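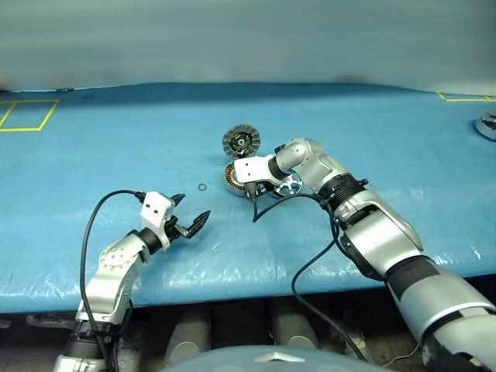 Yellow tape marking out areas on a covered table.

Storing and serving wine at home: working notes

Storage temperature

Aim for a steady temperature on the cool side of room temperature. Stability matters more than the exact figure. A closet on an interior wall is usually better than a garage, and almost any location is better than the top of a refrigerator, where the compressor adds both heat and vibration. Log the temperature morning and evening for a week before committing bottles to a spot. If the two readings differ by more than a few degrees, look elsewhere.

Position

Bottles under natural cork go on their sides so that the cork stays in contact with the wine. Screw caps can stand upright. Sparkling wine can be stored either way for short periods. Place labels facing up – sediment then collects on the opposite side, and the bottle can be identified without turning it.

Racking

A full bottle of still wine weighs close to three pounds, and sparkling bottles weigh more because the glass is thicker. Check the shelf rating before loading. The Grarnen 24 is a modular rack that holds 24 standard bottles, but the wide-shouldered Burgundy shape is tight in the lower row. Fix any rack above waist height to a stud. Leave a hand's width behind it for air.

Opening old corks

Corks that have spent a decade or more in the bottle tend to crumble under a standard worm. Use a two-prong puller. Seat the longer prong first, rock the handle from side to side until both prongs are fully down, then twist and lift together. If the cork breaks, leave the lower half in place and reinsert the worm at an angle. Fragments that fall in can be strained out through unbleached muslin rinsed in plain hot water.

Decanting

Stand the bottle upright for a day beforehand. Pour in one slow motion with a light behind the neck, and stop when sediment reaches the shoulder. The last ounce or two is fine in a pan sauce. Young tannic reds can be poured faster – splashing does no harm.

Cleaning decanters

Do not use dish soap. The residue is difficult to rinse from a narrow neck and shows up in the next wine. Fill with warm water immediately after use. For dried stains, add a spoonful of baking soda, swirl, and leave overnight. Stainless cleaning beads also work; the Tilix jar contains 1,000 and they can be rinsed and reused. Drain upside down on a rack with the rim clear of the surface.

Leftover wine

Recork and refrigerate, reds included. Moving the remainder to a half bottle filled to the neck reduces the air space and gains a day or two. Light whites hold up for three days, fuller reds for up to five. Fortified wines last longer.

Related tips
Removing red wine from table linen
Descaling a kettle without vinegar
Britow lever corkscrew: replacing the worm
Which glasses can go in the dishwasher

Contact | Copyright Leitão Home Notes | Back to top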